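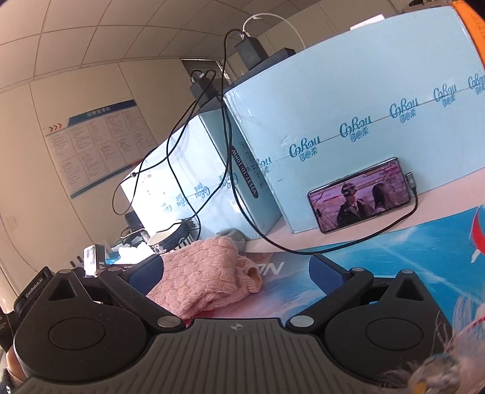
Tostadico Finds Household Chore Machines Still Short of Ready in 831-Garment Folding Review

Consumer testing group says buyers should wait, and asks makers to publish their failures

Tostadico, an independent group that tests household products, today released the results of its first review of machines sold or promoted for home chores. The group's advice to shoppers is to keep their money for now.

The review looked at one job, folding clean laundry, and used 831 garments of the kind found in most dressers. Two systems took part. One was the Hevaren, a two-armed unit that stands beside a table. The other was the Pludel, a smaller machine with one arm that clamps to a desk or counter. Both makers have said in their marketing that laundry is a solved problem. Tostadico's testers did not find it so.

On T-shirts and hand towels laid out flat by a person, both machines did fair work. The trouble began when clothes were left the way people leave them, in a heap. Sweaters gave the most trouble. A cable-knit sweater is thick in some places and thin in others, it stretches when it is lifted, and a crumpled one does not show a machine where the sleeves are. Both systems often picked up a sleeve and a hem together and folded the result as if it were the front of the garment. The Pludel sometimes gripped the mat under the sweater as well and folded that too.

"We were told to expect a machine that does the laundry," the group said in its written findings. "What we saw was a machine that does the last part of the laundry if somebody has already done the hard part. Most people who fold a shirt flat on a table are one step from being finished."

Tostadico set a limit of 60 seconds per garment, which its testers consider generous. A garment counted as folded if it could go into a drawer without being touched again. Neither system met that mark on knitwear often enough for the group to recommend it. The full tables, including every failed attempt, are in the report.

The group also looked at where the work happens. Makers tend to show their machines at a bare table in good light. Tostadico ran half of its trials on surfaces set up like ordinary desks, with boxes, a cup, tissues, charging cables and a phone left on them. Results dropped for both systems. Cables caused the most stops, and soft items lying next to the garment were picked up by mistake. The makers were offered the chance to clear the surface between trials. Tostadico recorded how long that took and added it to the total, a choice Hevaren has objected to.

The report takes a cautious view of claims that more training data will soon close the gap. Many developers now collect recordings of people doing chores with hand-held grippers, so that a machine can later copy the motions. Tostadico does not dispute that the method is useful. Its concern is with how the recordings are talked about. When a person squeezes a gripper around a sweater, the person is still deciding where to grab, how hard to pull and when to start over. A large library of such recordings shows that people are good at folding. Whether a machine has learned anything from it has to be shown separately, on clothes it has not met before and in a room nobody tidied for it.

Wibisono, a commercial laundry that let Tostadico run a second set of trials on its shop floor, reported a similar experience. The company has used automatic feeders and folders for flat sheets for years and is happy with them. It has not found a machine it would trust with mixed clothing. During the trials its staff kept working at the next table, and by the end of the session they were also refolding most of the machine's sweaters.

Price was part of the review. The Pludel is offered at $1,780, not including a yearly software plan. Hevaren has not announced a retail price and supplied its unit on loan. Tostadico bought its Pludel through the ordinary online store and did not tell the company what it was for until testing was over.

The report asks makers to do the following before they describe a product as able to handle household chores:

Publish the number of attempts along with the number of successes.
State whether a person was steering the machine at any point, including from another room.
Show at least one full load, starting from the basket, at normal speed and without cuts.
Say plainly which fabrics and garment types the machine cannot handle.

Hevaren and Pludel were both sent the findings before release. Hevaren replied that a software update due in December will improve its handling of knitwear. Pludel said the test conditions were harsher than its user guide recommends. Tostadico has read the user guide, which asks owners to work on a clear surface with one garment at a time, and has printed that page in the report.

A second round of testing is planned after the Hevaren update. It will use the same garments and the same desks.

About Tostadico

Tostadico tests products for the home and publishes its results free of charge. It accepts no advertising and no payment from the companies whose products it reviews. The full report, with test methods and tables, is available on request from the Tostadico press office.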